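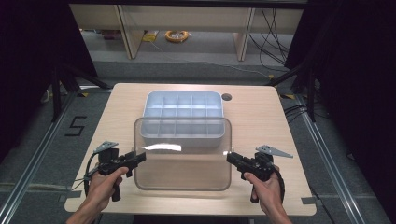 Search this journal Enter keyword Go

4. Boxes, trays and lids

4.1 What people keep small things in

I should say first that I came to this part of the Zevcombe study as a fan. I like boxes. I like the ones with a grid in them even more, and I own too many of both, so take my enthusiasm in what follows with a grain of salt (the numbers were checked by people who don't care about boxes at all).

The 58 households in the study kept a diary of every time they closed a container of small things. Beads, screws, fuses, buttons, hearing aid batteries, fishing swivels, whatever they had. We asked them to stop once the whole group had reached 3,000 closings, which happened a good bit sooner than we'd planned, partly thanks to one household in Burneo with a serious model railway habit. Each entry gave the kind of container, what was in it, and whether the lid that went on was the lid that belonged to it.

We sorted the containers into three kinds. Open trays have a fixed grid and no cover. Lidded boxes have a lid that comes right off. Hinged boxes have a lid that stays attached, and since nobody can lose one of those I've left them to section 5, where they make a fine comparison group and not much of a story.

Open trays got the most affection in the interviews. People talked about the colours of them, how nice it is to see everything at once, how the little square cells make you want to fill them. They also told us about knocking them over! A tray with no cover works beautifully on a table and poorly in a cupboard, and most people had worked that out for themselves. A common answer was to set the tray inside something bigger, or to turn a clear box over on top of it as a dust cover. I hadn't thought of that second one before and I now do it at home.

4.2 The loose lid problem

Of the 3,000 closings, 2,902 finished with the right lid on the right box. That rounds to 97 per cent, and I'll admit it spoiled my favourite hypothesis, which was that loose lids are a menace. People are very good at this. The ones that went wrong had a pattern to them, though, and it has to do with what a clear lid looks like when it's lying on a pale surface.

Think about what you're asking the eye to do. The middle of the lid shows you the table, wood grain and all, so what you really find when you look for it is the rim. If the rim is grey or otherwise tinted you have a nice rounded outline to go by. If it's as clear as the rest, you're hunting for a shape with nothing in it – and under a ceiling light there's usually a streak of glare across the plastic as well, which catches your attention without telling you much about where the edges are. Figure 1 has the easier sort, with the coloured rim.

Figure 1. Clear lid with a thin grey rim, flat on a light wooden tabletop. A white container with an inner divider stands behind it. 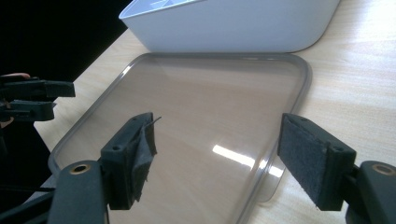
Diary writers with several sizes on the go had a second trouble, which was telling one rounded rectangle from another. Seen from a chair, a lid lying flat looks narrower at the far side than at the near side, and two lids that differ by a finger's width can look the same until you try them on. Several people described trying a lid, turning it end for end, trying again and only then reaching for the other one. In the diary those still count as correct closings, because the right lid got there in the end. I'd now log the attempts too, and if anybody repeats the study I'd beg them to do it from the first day.

Where the lid was put down mattered to people as well. The tidy ones laid it right up against its own box. The rest of us (me included) put it wherever there was room, which by the middle of a sorting job means on top of something else.

4.3 A note on the coding

We used the Semple scheme for container types, with one change. Semple lumps divided boxes in with trays, and I split them, because a box with an inner divider and a proper lid gets handled as a box. The Sternurine labels for rim colour were kept as they stood. "Grey" and "smoke" are separate labels there and I couldn't always see why, so I merged them for the tables.

Related items
Drawer dividers and the bottom kitchen drawer
Why jars get relabelled and tins don't
Sorting by colour or by size: button collections in Zevcombe

Comments (3)

Button tin: Tried the clear box over the tray on the weekend. Works well for beads, but mine is a bit short and the back row sticks out.

Shed shelf: Were hinged boxes bought on purpose by the people who'd lost lids before? I'd love to see that asked.

Second drawer down: I put a dot of nail polish on the rim and a matching one on the box. Haven't mixed them up since May.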